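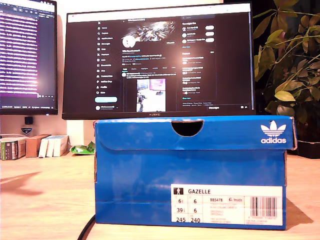
Foro interno de servicios generales de Presbridge
Sección: Puestos de trabajo y orden
Tema: Uso de cajas de calzado para el archivo de cables y pequeño material

Edit Halász (coordinación de espacios)
4 de agosto de 2021

Estimados compañeros:

Con motivo de la revisión de los puestos de la segunda planta, se somete a consulta el borrador de la norma sobre recipientes de almacenamiento. El texto propone admitir las cajas de calzado con tapa para guardar cables, adaptadores y material de escritorio, siempre que se cumplan estas condiciones:

- La caja permanecerá cerrada cuando no se esté utilizando.
- No se colocará sobre las rejillas de ventilación ni sobre el teclado.
- Llevará una etiqueta propia con el contenido y la extensión del usuario.
- No se apilarán más de dos.

Se ruega remitir las observaciones en este mismo hilo.

Ákos Major
Agradezco la propuesta, aunque debo manifestar mi desacuerdo. En julio se aprobó la compra de 18 cajas archivadoras Braneo, todas del mismo tamaño, y 12 siguen en el almacén sin asignar. No parece coherente autorizar cartón de procedencia diversa mientras exista material adquirido para ese fin.

Pin-yu Leung
Respecto a lo indicado por el señor Major: las archivadoras Braneo son adecuadas para documentación, pero no caben debajo de la mayoría de los monitores y ocupan demasiado fondo en las mesas pequeñas. Una caja de zapatillas de adulto queda delante de la pantalla sin taparla y la muesca semicircular del frontal permite abrirla con una mano. En mi puesto utilizo una de Adidas, modelo Gazelle, desde hace 5 años. Tiene una esquina rozada y nada más.

Ákos Major
La muesca es precisamente uno de los inconvenientes, dado que deja entrar el polvo. Los conectores descubiertos lo acusan.

Pin-yu Leung
Se resuelve con un trozo de cartulina pegado por el interior. En cualquier caso, acepto que para discos externos no es el recipiente apropiado.

Heather Hepburn (inventario)
Solicito que se añada un punto sobre las etiquetas de fábrica. Durante el último recuento, un código de artículo del tipo BB5478 se anotó como número de inventario porque figuraba junto a un código de barras en el frontal de la caja. La corrección del registro 514 llevó media mañana. Propongo la siguiente redacción: «La etiqueta comercial, con su talla, código de artículo y código de barras, deberá quedar cubierta por la etiqueta interna».

Edit Halász (coordinación de espacios)
Se incorpora la redacción de la señora Hepburn.

Tímea Kerekes
¿La norma será aplicable también a la sede de Jatside? Allí las mesas son compartidas y los objetos personales deben retirarse al finalizar la jornada. Una caja con tapa facilitaría el traslado a la taquilla, pero convendría fijar unas medidas máximas. Las cajas de botas no entran.

Edit Halász (coordinación de espacios)
Sí, será aplicable a ambas sedes. En cuanto a las medidas, se consultará al proveedor de las taquillas, Kovács, y se publicará el dato en este hilo. Hasta entonces, en Jatside se admitirá una única caja por persona.

Ákos Major
Mantengo mi objeción y solicito que conste. No me opondré a la norma si se ofrece antes una archivadora Braneo a quien la necesite.

Edit Halász (coordinación de espacios)
Consta. Las personas interesadas en una archivadora pueden solicitarla a la señora Hepburn por el procedimiento habitual.

Tímea Kerekes
Quedo a la espera de las medidas. Reciban un cordial saludo.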